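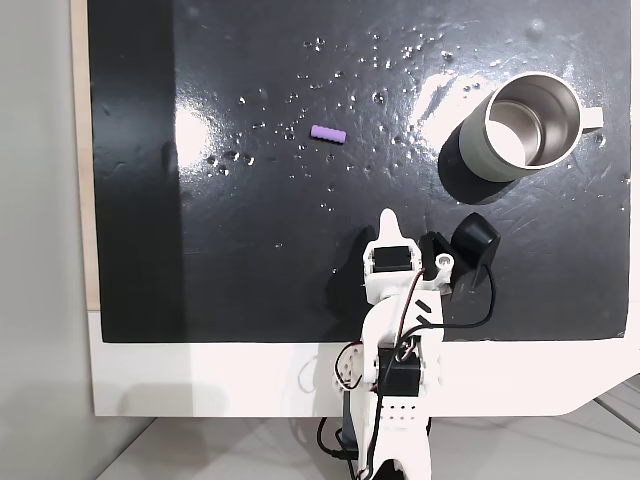 Figura 1. Taza volcada y bloque cilíndrico sobre superficie negra con gotas de agua.

4.2. Retención de jugadores

La muestra comprende 902 usuarios del juego móvil Oltlow, con 3748 sesiones registradas en junio. Se excluyeron las cuentas con menos de 2 sesiones.
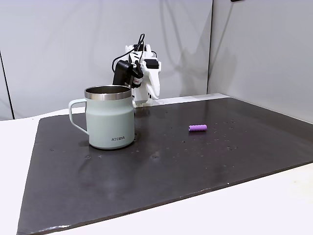
La retención se estimó mediante Kaplan-Meier, con censura a los 13 días. Siguiendo a Espinoza y Pritchard, las compras integradas se trataron como covariable dependiente del tiempo.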